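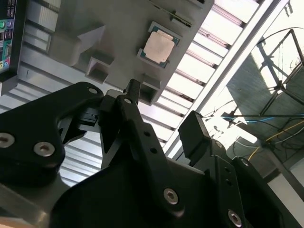
Can an assistant physician see me by herself at a clinic, or does a doctor have to be in the building? Our clinic in Cliltosow has one starting in June and the front desk couldn't tell me.

Oyelaran
It depends on your state and on the agreement she signed with her supervising doctor. Some agreements let her see patients alone once she has worked next to the doctor for a set period. Ask the clinic manager what hers says. Also, an assistant physician and a physician assistant are two different licenses, so make sure you know which one she has. I mixed them up when I called my insurance and had to call back.

Jusell
Same as above. Ours sees people alone and the doctor is on the phone if needed. Never had a problem.

Pondix
I did billing for a rural clinic for a long time, in a town of roughly 2000 people. Check how the visit will be billed before you go. Some plans cover it only under the supervising doctor's name, and some won't cover it at all. I once had a bill for $138 come back to a patient that way, and it took two phone calls to fix.

The other thing to ask about is your records, especially if you're changing over from a doctor who is leaving. Get a printed copy of your medication list and your last lab results. Small clinics often keep things on an office computer, and a plain Dell desktop lying open on its side with no processor in the socket, like this one, isn't going to bring up anyone's chart.
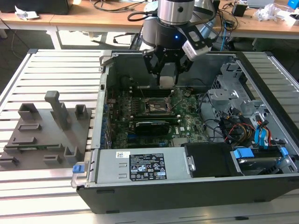 Prescriptions are the last thing I'd check. In some states an assistant physician can't write for certain controlled drugs, or can only write a short supply, so call ahead if you take one. Bring the paper list I mentioned too. If the office PC has its case open and the graphics card and memory slots showing like that, the paper is all they'll have to go by that day.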